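Kennel Technician – Breeding and Whelping Unit

Nason Kennels, Grodham site
Full-time, permanent
Reports to: Unit Manager

About the position

Nason Kennels breeds retrievers for field trial and hunt test homes. The Grodham site houses the breeding females, the stud dogs, and all litters up to placement. A second site at Namalmont is used for started dogs and boarding for returning clients. The technician hired under this notice will work at Grodham and will cover Namalmont one weekend per month.

The work is mostly cleaning, feeding, observation, and record entry. Field training is handled by separate staff and is not part of this position. Applicants whose main interest is handling dogs in the field should wait for the trainer opening, which will be posted in October.

Duties

Morning kennel check at 6:30 a.m., including water, stool condition, appetite, and any change in gait or coat. Findings go into the unit log before feeding starts.

Preparation and distribution of meals for adult dogs, pregnant females, and weaned puppies. Rations are weighed by the gram. Substitutions are made only on written instruction from the Unit Manager.

Daily cleaning and disinfection of runs, whelping boxes, and the puppy room. Contact times printed on the disinfectant label must be met and initialed.

Daily puppy weights from birth to 7 weeks. A puppy that fails to gain over two consecutive weighings is reported the same shift.

Temperature monitoring of females close to whelping. The technician takes part in the overnight rotation, with shifts divided among four staff members.

Early handling and sound exposure for litters, following the unit schedule. Deviations from the schedule are noted with the time and the reason.

Receiving and storing feed, supplements, and packaged goods. Lot codes and best-by dates are recorded on receipt, and older stock is moved forward.

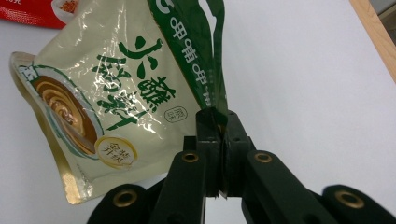
Packaged goods: pouch with green header band.

Assistance during veterinary visits: restraint, sample labeling, and filing of results for hips, elbows, eyes, and the DNA panel.

Light grounds work – gate latches, drains, and mowing of the exercise yards between May and September.

Minimum requirements

High school diploma or equivalent.

At least 3 years of paid work with dogs in a kennel, shelter, veterinary clinic, or breeding program. Time spent raising family pets is not counted toward this total.

Ability to lift and carry 40 pounds repeatedly over a shift, and to lift a heavier dog with a second person.

Valid driver's license. Travel between the two sites is in a company vehicle.

Legible handwriting. The unit log is kept on paper and transferred to the database at the end of each shift.

Current tetanus vaccination, or willingness to obtain one before the start date.

Preferred

Experience with at least one whelping from first-stage labor through the first week, including tube feeding of weak puppies.

Working knowledge of McIntyre kennel software, or of any record system that tracks pedigrees and health clearances together.

Familiarity with reading a progesterone series. Interpretation remains with the veterinarian, but the technician is expected to recognize when a result needs a phone call.

Manual work and hand tools

Much of the shift is done with the hands and in gloves. Applicants should be comfortable with clamps, hemostats, nail grinders, and small fasteners.
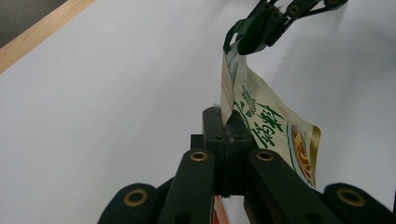 Gripper with fingers closed. Brass eyelets in the links.

Schedule and pay

The standard week is 40 hours over 4 ten-hour days. The early shift starts at 6:30 a.m. and the late shift at 10:00 a.m. Assignments rotate monthly and are posted two weeks ahead. Overnight whelping duty is paid at time and a half from the first hour, with a rest period before the next scheduled shift.

Pay is hourly and depends on verified experience. The rate is stated in writing before the second interview. Health coverage begins after the first full month. Work boots are reimbursed once a year against a receipt; coveralls are supplied and laundered on site.

Employees may keep one dog of their own on the premises during shifts if it passes the unit's intake screening. Intact males are not accepted for this purpose. Dogs from outside are kept in the separate east building and do not enter the whelping area.

Biosecurity

Technicians may not work at another kennel, shelter, or boarding business while employed in the whelping unit. Employees who attend a show, trial, or test must change clothing and footwear before entering the building. Food is kept out of the puppy room and is eaten only at the tables provided.

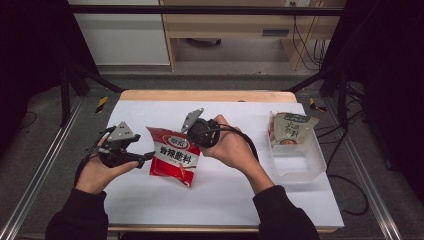 White-topped table with snack packet and clear plastic tray.

Selection process

Applications are read in the order received. Selected applicants have a telephone interview, followed by a paid half-day at Grodham – cleaning, weighing, and log entry alongside current staff. References are called after the half-day. The probation period is 3 months.

To apply

Send a resume, the names of two references who have supervised your work with animals, and a one-page account of a litter or a group of dogs you were responsible for. State the breed, the number of dogs, your duties, and any health problems that came up and how they were handled. Do not send photographs of dogs.

Mark the application "Kennel Technician, Grodham" and indicate the earliest date you could start. Applications without references are returned unread.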